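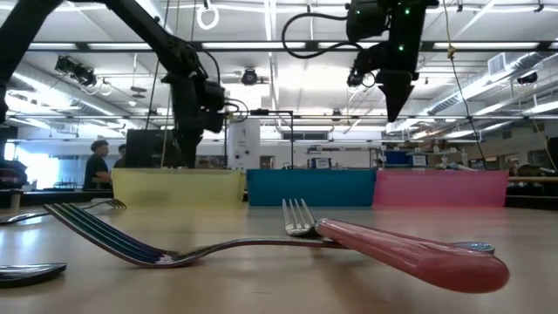
3. Loss of Small Tableware in Shared Kitchens

3.1 Sites and stock

The study covered two residential buildings with shared kitchens, one in Larkovo and one in Skustari. Both are run by the same housing provider, and both supply tableware to residents at no charge. In each building the kitchens are on alternate floors and stay open at all hours. Residents may carry items to their rooms and are asked to bring them back the same day. There is no deposit and no sign-out sheet.

Stock was set to a known level on 1st May. Older items already in the drawers were removed and stored, and the drawers were filled with new stainless steel forks, knives and spoons of a single pattern. Larkovo received 515 forks and Skustari received 203. The difference follows the number of rooms in each building. Knives and spoons were issued in the same quantities as forks at each site. Plates, bowls and mugs were left as they were and are treated separately in Section 5.

Each steel item carried a small stamped mark on the back of the handle. The mark was needed to tell study stock from items brought in by residents, which are common in both buildings and often have plastic or painted handles. In an earlier trial, Phí used adhesive labels for the same purpose, but many of them came off in the dishwasher and the final count could not be used. Stamped marks did not come off during our study, although on a few spoons the mark was shallow and had to be read under a lamp.

3.2 Counting procedure

Counts were made every two weeks, in the early morning, by two people working separately. Each counter went through the drawers, the drying racks, the dishwashers and any items left on tables or window sills. Private rooms were not entered. An item in use at the time of the count was recorded as present if it could be seen from the kitchen or the adjoining hallway.

The two totals were compared at the end of the round. Where they differed by one or two items, the higher total was kept. Where they differed by more, the kitchen was counted again. Recounts were mostly needed at Larkovo, where the drying racks are deep and forks tend to fall through to the tray beneath.

Totals were entered in Prendex, the stock program already used by the housing provider for linen and cleaning supplies. Prendex treats any fall in stock as consumption and will not accept a negative value, so items that came back after an absence had to be entered as new deliveries. We corrected for this by hand. The corrected series is used in all tables.

3.3 Classification of items

Forks were sorted into three classes after each count: study stock in normal condition, study stock with damage, and other forks. Damage was defined as a bent tine, a bent neck, or a handle with a sharp edge. Surface color was ignored. Steel often takes on a blue or violet tint after repeated heating, and early in the work one counter had placed tinted forks in the damaged class. Those records were revised.
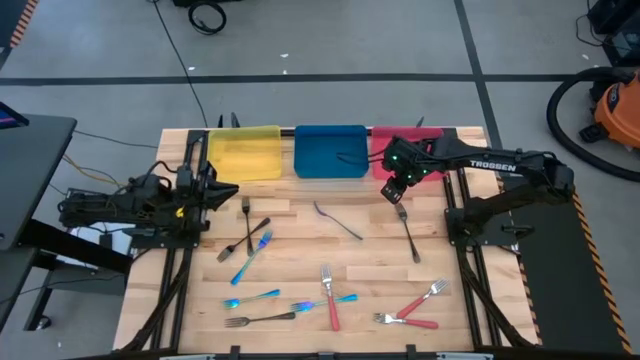 Figure 2. Eleven forks on a butcher-block tabletop, with yellow, blue and red plastic bins along the far edge.

The class of other forks grew at both sites over the study period. These forks were left in place, as taking them out would have changed the supply open to residents and with it the pressure on marked stock. Their presence has a practical effect that is easy to miss when only totals are reported. A kitchen manager who counts all forks together will see a slower decline than one who counts only the pattern originally bought - and will reorder later.

3.4 Observed losses

By the last count in August, 96 marked forks were missing at Larkovo. Losses there were heaviest in the first four weeks and then leveled off. Skustari followed the same general shape with a weaker early drop. Spoons were lost faster than forks in both buildings. Knives were lost more slowly, and the knife counts varied so little between rounds that no trend was fitted.

A notice asking for returns was placed in the Larkovo kitchens before the final count. In the following week 11 marked forks reappeared, nearly all of them in the dishwashers. They are included in the final count and are not part of the missing total given above. No notice was used at Skustari, so the two sites should not be compared on this point.

Missing items cannot be divided into those thrown away by accident, those kept in rooms and those taken out of the building. Ngọc Vương proposed checking the kitchen waste for metal, and this was done at Skustari for two collection periods. Some marked spoons were found, along with one fork. The sample was too small to support an estimate, and waste was not checked at Larkovo, where kitchen and hallway bags are combined before collection. We return to waste checks in Section 6, where the cost of sorting is set against the price of replacement stock.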